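Two hands, one body: a talk with Tegan Gilchrist about choosing grippers

Tegan Gilchrist has worked with robot grippers for long enough that she keeps a drawer of broken fingers. When I visited her at the Kirkholm lab in June, she opened this drawer before she offered me coffee. "People show you the hands that work," she said. "I learn more from these."

Her present task is to decide which hand will go on the next version of Drirnora, the two-armed robot which Kirkholm develops for work inside ordinary buildings. Two candidates are left. One is a wide two-finger gripper, which the team buys and which everybody calls the Drokex. The other one is narrow, with thin fingers, and was designed in the house under the name Tuhiwai. She has compared them since the winter, first in simulation and then on a test bench.

I asked why she did not simply mount the same hand on both sides and test one after the other, as I would have done it.

"We did this at first," she said. "For six weeks we had Drokex on both arms, then we changed. But in between somebody had updated the controller, somebody had changed the friction values, and the starting positions were also a little different. So what did I compare? I compared two months." Now the simulated robot carries one of each. Both hands see the same room, the same light and the same version of the software. Each trial is then run again with the hands exchanged, so that no hand gets the better arm.

The simulated rooms are made by a program that mixes walls, doors, floors and furniture from a library. Gilchrist does not choose them by taste, and some of them look rather strange. She showed me one on her screen, from the viewpoint that the controller is given.
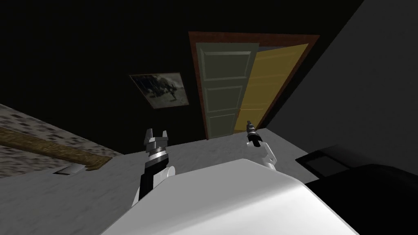

Drirnora in one of the generated rooms, with the wide gripper open on the left and the narrow fingers closed on the right.

The first thing I noticed was that the whole room leans. Gilchrist had stopped noticing it. The simulated head camera can be rolled to the side, and a part of the trials is done in this way. "A controller that only knows a level floor will be lost when the head is turned," she explained. "I want to know how much it loses, and if it loses the same amount with both hands."

The amount is not the same. With a level camera, the two hands came out close to each other in her door trials. With a rolled camera, the narrow hand became clearly worse, while the wide one suffered only a little. Her explanation is simple. An open jaw forgives an error of one or two centimeters, because the object still ends up somewhere between the fingers. Thin fingers must arrive at the correct place.

"So my colleagues said, good, we take the wide one and go home," she told me. "I asked them to wait until we had done the flat things."

The flat things are a group of tests with objects that lie directly on a floor or on a table: cards, lids, thin boxes, a folded cloth. In these tests the wide gripper has a hard life. Its fingers are thick at the ends, and they touch the surface before they can get under the edge. The narrow fingers can slide below a lid and lift one side. Out of 482 trials with flat objects, the narrow hand finished 263. She would not give me the number for the wide hand, as the last part of its trials must be repeated after an error in the contact settings. "It is lower," she said. "You may write that it is lower."

I wanted to know how far she trusts any of these numbers, given that nothing in them was ever touched by a real finger. She took some time to answer.

"For reaching, I trust the simulation a lot. Can the arm get there, does the elbow hit the body, does the hand cover the thing that the camera must see. This part agrees well with the bench. For holding, I trust it less. For sliding, I trust it almost not at all." The cloth, in particular, behaves on her computer like a sheet of soft rubber. She keeps the cloth trials in the record but does not use them in the decision.

The question of what the camera can see turned out to be more important than she had expected. The body of the robot takes a good part of the lower view, and its white surface is bright. In the early trials the controller sometimes took the curve of the robot's own chest for a piece of furniture and tried to go around it. They solved this with a mask which tells the controller which parts of the view belong to the robot itself. The mask has to be made again for each hand and each arm position, and it was Gilchrist who wrote the tool for it. She said that this was the most boring work of the year and also the most useful.

The color of the fingers gave another surprise. The simulated narrow hand has black fingers, and in front of dark walls or dark furniture the controller often lost their tips. At first this looked like a weakness of the thin shape. Gilchrist made a copy of the hand with light fingers, changed nothing else, and ran 215 trials again. A good part of the difference disappeared.

"I was a little ashamed," she said. "We had almost written in the report that thin fingers are difficult to control. What we had measured was paint."

Since then she has a rule that every result which speaks against a hand must be repeated with another color and in another room. It makes the work slow. The full comparison has now passed over 3,388 trials, and the computer that runs them stands in a small room without a window, where one can hear it through the wall.

Her bench tests are more modest. On the bench there is one arm, not two, and she changes the hand with four screws and a cable. She does the changing herself in the morning, before the others come, and lets the arm move freely for twenty minutes before she notes any result. The real Drokex has a fault that the simulated one does not have: after a long day its fingers no longer open to the full width. The difference is small, but for a round door knob it matters. The real Tuhiwai has bent two fingers so far, and both are in the drawer.

I asked about price, and she made a face. The bought hand costs more on the first day, but a replacement can be ordered. For the one designed in the house, a bent finger means that someone must make a new one, and the person who knows how to do this is often busy with other things. "In a table, it costs nothing," she said. "Then you wait nine days for it."

There is a third way, which some people in the team prefer: to keep the robot as it is in the simulation, with a different hand on each side. One hand would hold doors and heavier objects, the other would do the fine work. Gilchrist likes this idea less than I had thought. The controller must then decide first which arm to use, and it must turn the body when the right hand for the task is on the wrong side of it. In narrow corridors there is not always place for that. She has seen the simulated robot turn three times in front of a door before it made its choice.

"A person does this also, with a bag in the hand and a key in the pocket," she said. "But a person gets annoyed and puts the bag down. Our controller does not get annoyed."

Before I left, I asked her which hand she would choose if she had to say it the same afternoon. She would take the wide gripper, she answered, and put thinner tips on it. A first pair of such tips was already lying next to her keyboard. They were printed in gray, and one had a small crack near the screw hole. She wanted to test them on the lids first and on the door knob after that, and she asked me to close the door on my way out, because the arm was going to move.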